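Rostine Home Handling Project
Minutes of the fault and safety review

Date: 2025-09-12
Chair: Catarina Nogueira
Present: handling group, hardware group, data group, one visitor from Valente (parts supplier)
Apologies: software lead

1. Minutes of the last meeting

Accepted with one change. Under item 5, "battery door" should read "battery strap."

2. Finger jam during garment work

The chair went over the fault report. During a folding session with the hand-held gripper, the fingers closed on trouser fabric and did not open when the trigger was let go. The operator pulled the tool back by hand and the cloth came with it. A belt loop tore. The operator got a small pinch on the left thumb while freeing the fabric. The skin was not broken and no treatment was needed.

The session was stopped and the tool was put in the locked cabinet. It has not been used since.

Hardware had the tool apart the next morning. A thread had wound into the slide behind the fingers and packed down with lint. The return spring was in order but could not push past it. The slide had last been cleaned before the Kistimen sessions. The cleaning sheet asks for it every week, and two weeks were left blank.

The data group asked how many recordings were affected. The set stands at 1479 recordings, of which 688 are garment work. Four of the garment recordings show slow opening before the jam. They have been pulled from the set and will be kept in a separate folder marked as fault data.

3. Slow opening not reported

There was a longer discussion on this. The operator had noticed the fingers were sluggish earlier in the session and kept going, thinking it was the thick fabric. The chair said she did not want this treated as one person's mistake. The current instructions say to stop "if the tool fails," and a slow tool had not failed.

It was agreed that the wording will change to: stop if the fingers do not open fully within one second of letting go.

The data group pointed out that the recordings are reviewed at the end of the week, so a slow tool could be in use for days before anyone sees it on the screen. A daily spot check was suggested. Data group to say at the next meeting whether they have the hours for it.

4. Freeing a jammed tool

Hardware reported that there is no way to release the fingers without putting a hand close to them. Two options were looked at.

a) A release tab on the side of the mounting, made by Valente. The visitor said a sample could be ready before the end of September. No price yet.

b) Unplug, then back the fingers off with a hex key. This can be done now with no new parts. It takes longer and the key has to be at hand.

Option b was adopted for the time being. Hardware will tape a key to the lid of every tool case. Option a stays open until the sample comes in.

5. Garment sessions in homes

The handling group asked that the bedroom sessions not be held up for long. The work is trousers, sweaters and blankets, folded on a low table next to the bed, with the operator seated close to it. 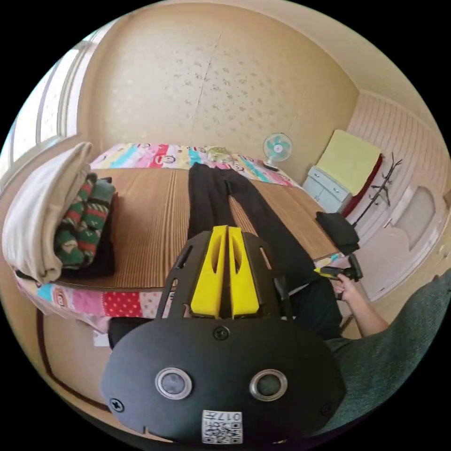
Knitwear was raised as the bigger worry, as it sheds more than woven cloth. The handling group would like to keep sweaters in the plan. After some back and forth it was agreed to allow them, with the slide brushed out after each knit item. Fleece is out until the slide has a cover.

Hardware also asked that the tool be tried on a scrap of cloth at the start of every session, three closes and three opens, and the result written on the sheet before recording starts.

6. Unus software update

Put off in the absence of the software lead. The chair noted that the update changes the grip force limit and should not go onto any tool before this group has seen the test results.

7. Actions

- New stop wording in the operator instructions: Catarina Nogueira
- Hex keys in all tool cases: hardware
- Brush and cleaning sheet in all tool cases: hardware
- Sample release tab: Valente
- Reply on daily spot check: data group
- Belt loop repair or replacement cost to be offered to the household: handling group

8. Any other business

The spare charger is missing from the shelf. Please return it.

Garment sessions may restart once the keys and brushes are in the cases. Next meeting to be set by email.

Contact | © Rostine | Back to top

This site uses cookies to remember your settings. Accept | Decline

Recent items
Minutes: Kistimen sessions, planning
Cleaning sheet for hand-held tools (revised)
How to report a fault
Unus update: notes for operators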